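Living With Brick Indoors

Print this article | E-mail this article

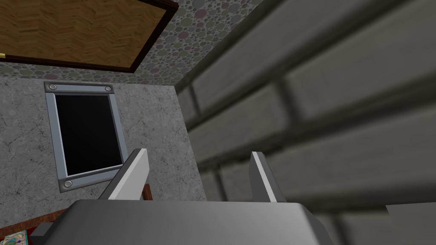
Gray wall and brick, side by side.

Every June, when the windows in Histley finally come open and stay open, my inbox fills up with questions about brick. I've been writing this column long enough to have a theory about it. All winter we sit with our backs to our walls, and then the light comes in low across the room one evening and we see every crumb of mortar, every smudge above the radiator, and the place where somebody's uncle hung a clock in 1970-something with a nail the size of a railroad spike. I'm no exception! I spent a good part of last weekend sitting on an upturned bucket in my own hallway, looking at a patch of wall I've walked past for 17 years and wondering how on earth I'd never noticed it was shedding.

So let's talk about shedding first, as it seems to worry people the most. A bit of sandy dust along the baseboard is pretty normal in an older house, particularly where a wall was built to be plastered and then had its plaster knocked off by a later owner who liked the look (you know who you are, and I forgive you). Those bricks were often the softer ones. They do perfectly well indoors, but they don't care to be scrubbed. A soft brush attachment on the vacuum, top to bottom, a couple of times a year, is plenty. If you can push a butter knife into the joint and it keeps on going, that's a different conversation and you should have someone in to look.

The someone I usually have in is Reijo Tuominen, who repointed the back wall of the old Kowalczyk bakery before it was turned into apartments and has been patient with my phone calls ever since. Reijo's great cause is mortar. He would like everybody in town to stop filling soft old joints with hard modern cement, and he'd like them to stop this afternoon if possible. The cement doesn't give, he told me, so the brick does, and then you get those sad hollowed faces that no amount of sealer will put right. A lime mortar matched to what's already there costs more and takes longer, and he thinks you should do it anyway. He also thinks you should try a small section behind the couch first and leave it alone until it has properly dried before you decide on the color.

On sealing, I'm afraid I've changed my mind since I last wrote about it, and several of you kept the clipping, so I can't pretend otherwise. I used to tell people to seal everything. These days I'd say a kitchen wall behind the stove, yes, and a wall that children lean on with jam, probably. For the rest I'd leave it bare and let it breathe. If you do go ahead, look for a breathable matte finish, and please open a window. White powdery bloom on the surface is salt, and it means there's moisture moving through from somewhere. Brush it off dry. Then go outside and look at your gutters, which I promise will be more interesting than you'd hoped.

Now, the paint question. Adesuwa Shehu wrote to ask whether a single brick wall looks silly in a room where all the others are plain, and whether she ought to paint it to match. Adesuwa, please don't! Or at least live with it through one more winter. Paint on brick is very easy to put on and a perfect misery to take off, and a quiet color next to it does most of the work for you. Gray is an old favorite of mine for this, the warmer sort, with a little brown in it. I tried 4 sample pots in my dining room before I found one that didn't go purple after supper when the lamps were on, so do look at yours at 7 p.m. as well as at noon.

Hanging things is simple enough if you drill into the mortar and leave the brick alone. Mortar can be patched. Go slowly, use a masonry bit, and hold an open envelope under the hole to catch the dust, a trick I learned from my mother, who also used the envelope afterward for the grocery list.

Next month I'll get to fireplaces, and to the 16 letters about squeaky stairs that have been sitting so politely in my tray since spring.

Print | E-mail to a friend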